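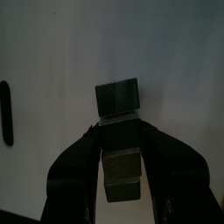

Saqib Bangash wrote to the list on September 11, 2023:

> Dear colleagues,
>
> I have read the draft lending rules that went out with the last
> notice and I have two concerns before the Hendden branch agrees
> to them.
>
> First, the draft sets a single loan period of 18 days for every
> item in the shared collection. That works for novels. It does not
> work for the local history boxes, which our readers use for
> school projects and family research and which they often need
> for a full season. Under the present rules a reader at Hendden
> may keep a history box for 90 days if there is no waiting
> request. I would ask that this be kept.
>
> Second, the draft says that items "shall be returned to the
> owning branch." Our readers return books wherever they happen
> to be. If a reader borrows at Lerden and returns at Hendden,
> who pays for the van?
>
> I would also like to know if the change in late fees applies to
> loans already made.
>
> With regards,
> Saqib Bangash
> Hendden Branch Library

Dear Mr. Bangash, dear members of the list,

Thank you for your message. The three points you raise were also raised, in slightly different words, by the Jafri reading room, and I am therefore replying to the full list. The answers below have been agreed with Faustino Bañuelos for Lerden and with Zarmeena Minhas for Jafri.

1. Loan periods

The single loan period in section 4 was meant for the general lending stock only. The draft does not say this clearly, and the wording will be corrected. Section 4 will now read as follows:

"Items in the general lending stock may be borrowed for 18 days and may be renewed twice, provided that no other reader has placed a request. Items in the special collections are lent under the terms set by the owning branch."

The local history boxes at Hendden are a special collection and the 90-day period will stand. The same is true of the sheet music at Jafri and the large-print sets at Lerden. Each branch is asked to send me its current terms in writing so that they can be attached as Schedule B. At present I hold terms from Jafri only, and those are dated April and may need to be looked at again. The sheet music terms refer to a deposit, and Ms. Minhas has confirmed that deposits are no longer taken.

Please note that a history box counts as one item on the reader's card, whatever it contains. The box list should be checked at the desk when the box goes out and again when it comes back, with the reader present on both occasions. The slip is to be signed by the reader and by the member of staff.

2. Returns at another branch

The phrase "shall be returned to the owning branch" was carried over from the 46-page agreement that the shared rules are meant to replace. It describes what happens to the item in the end. It was never intended as a duty on the reader. The new wording is:

"A reader may return an item at any branch. The receiving branch shall record the return on the same day and shall place the item in the transfer crate for the next van."

On costs, the van is already covered by the joint transport budget, to which the branches contribute in proportion to their registered readers. No branch will be billed for individual transfers. The joint budget does not cover special journeys, and a branch that asks for one outside the regular run will be charged for it. Mr. Bañuelos has asked me to add that crates left unlabeled at Lerden will not be loaded. There were several such crates over the summer, and one of them spent two weeks in the corridor behind the children's room.

The history boxes are too large for the standard crate. Until Zavance delivers the deeper crates we have on order, a box returned away from Hendden should be kept behind the desk, and the Hendden branch should be told by telephone. I do not yet have a delivery date.

3. Late fees

The new fees apply to loans made after the rules take effect. A loan made before that date will be charged at the old rate until the item is returned, even if it is renewed in the meantime. The lending system cannot apply two rates on its own, so the older loans will have to be marked by hand. Makis Karamanlidis has prepared a report for each branch showing the loans concerned. The longest of these lists has just over 1,000 lines, and branches may wish to divide the work among desk staff.

Fees for readers under sixteen remain at zero in every branch. Several readers have asked at the Jafri desk if this is about to change. It is not, and staff may say so.

4. Other corrections

Two small errors in the draft have also been reported. In section 7, "borrower" and "reader" are both used for the same person, and the final text will use "reader" throughout. In section 9, the reference to section 12 should be to section 11. Section 12 was removed in the second draft.

5. Next steps

A clean copy of the rules will be sent to this list when all branch terms for Schedule B have been received. Branches will then have two weeks in which to confirm their agreement by reply. A reply from the head of the branch, or from a person named in writing by the head, is sufficient. Please reply to the list and keep the subject line as it stands, so that the replies are filed together in the archive.

Questions about the report of older loans should go to Mr. Karamanlidis directly. Questions about the wording may be sent to me.

Yours sincerely,

Fouzia Niazi
Secretary, Joint Lending Agreement
Lerden, Hendden and Jafri Libraries

_______________________________________________
Joint lending mailing list
To leave the list, send a message with the single word "unsubscribe" in the subject line.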